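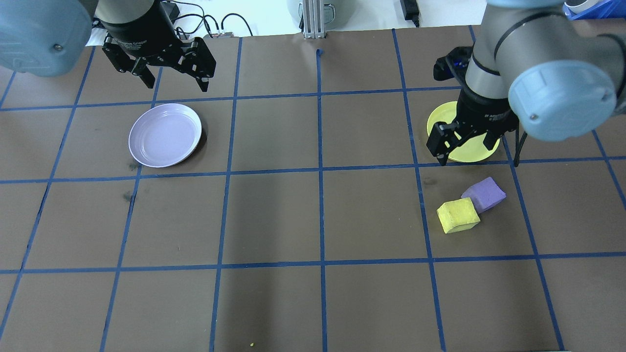 Jornada de puertas abiertas

Llegué tarde a propósito, para ahorrarme el discurso, y el discurso me esperó. Una mujer con la acreditación de Flustton colgada del cuello repetía que aquello cambiaría las cocinas de los hospitales, de los colegios, de las residencias. Detrás de ella, sobre una mesa marrón cuadriculada con cinta azul, los dos brazos no hacían todavía nada. Me pareció lo más sensato de la mañana.

Yo venía de parte de Rendholm, que tiene comedores en cuatro ciudades y la costumbre de enviarme a ver lo que no piensa comprar. Llevo en esto el tiempo suficiente para desconfiar de los canapés. Cuanto mejores son, peor es la máquina. Los de Flustton eran de salmón, con una ramita de eneldo colocada a mano.

—¿Alguna pregunta antes de empezar? —dijo la mujer.

—¿Qué va a hacer exactamente? —pregunté.

—Ordenar la mesa.

Miré la mesa. Un plato amarillo, un plato lavanda, dos cubos de espuma, uno amarillo y otro morado, tan juntos que se tocaban por una esquina. Mi sobrina pequeña habría tardado lo que se tarda en decirle que no corra.

—¿Y cuando haya más cosas?

—Hoy mostramos el principio —contestó, y sonrió hacia otro lado.

El brazo derecho empezó a bajar. Bajaba como bajan las señoras mayores al agua de la piscina, parándose en cada escalón. Un hombre a mi lado, de una empresa de catering llamada Vaněk, según la pegatina de la solapa, contuvo el aliento. Me dio rabia notar que yo también. Los dedos negros se abrieron alrededor del borde del plato amarillo y se quedaron allí, pensándolo. El otro brazo seguía suspendido sobre la cuadrícula con la pinza apenas entreabierta, igual que un camarero que no ha oído bien el pedido.

—Está calculando —susurró el de Vaněk.

—O se ha atascado.

—No, no. Calcula.

Conozco esa fe. La tuve en una feria, hace años, ante un lavavajillas que iba a reconocer las manchas por el color. Firmé un informe entusiasta de seis páginas. El lavavajillas acabó en un almacén, debajo de una lona, y cada vez que alguien de la casa quiere bajarme los humos me pregunta si sigue reconociendo las manchas.

Los dedos se cerraron. El plato subió un palmo, se inclinó un poco y viajó hasta la casilla de al lado, donde aterrizó con un golpecito seco. Hubo aplausos. Los hubo de verdad, con las manos en alto, y a una señora se le cayó el canapé.

—¿Por qué ahí? —pregunté.

La mujer de Flustton me miró como si hubiera pedido la hora en un entierro.

—¿Perdón?

—Que por qué esa casilla. Si está ordenando, habrá un orden.

—El sistema ha aprendido de más de 1.000 ejemplos.

—¿Ejemplos de qué?

—De orden.

Un chico con sudadera, sentado junto a un portátil al que hasta entonces nadie había hecho caso, levantó la cabeza. Tenía cara de dormir poco. Dijo que en Ovthorpe, donde hacían los ensayos, le habían enseñado a poner cada plato cerca del cubo de su color, y que luego alguien había cambiado el criterio y algunas veces hacía una cosa y otras veces la otra.

—¿Cuántas veces? —dije.

—Depende del día.

La mujer propuso pasar a la sala contigua, donde había un vídeo. Fue todo el mundo. El vídeo se oía a través de la pared, con violines. Yo me quedé mirando la mesa, el plato lavanda montado sobre la cinta entre dos casillas, sin decidirse por ninguna.

—¿Puede repetirlo? —le pregunté al chico.

—¿El amarillo?

—El que quiera.

Tecleó algo. El brazo se levantó, dudó, bajó otra vez. Los dedos tantearon el aire a un lado del plato y se cerraron sin nada dentro. Volvieron a abrirse. Al segundo intento lo rozaron y el plato giró un poco sobre sí mismo. El chico no dijo nada ni hizo ademán de pararlo. Apoyó los codos en las rodillas y se inclinó hacia delante, y vi que movía los dedos de la mano derecha, muy poco, abriéndolos y cerrándolos.

Al tercero lo agarró.

En el tren escribí el informe. Puse que no lo recomendaba, que el precio era absurdo y que un ayudante de cocina haría lo mismo mientras hablaba por teléfono. Releí la frase y la dejé. Después añadí que convendría volver en junio del año siguiente, lo borré, miré un rato los campos y lo volví a escribir.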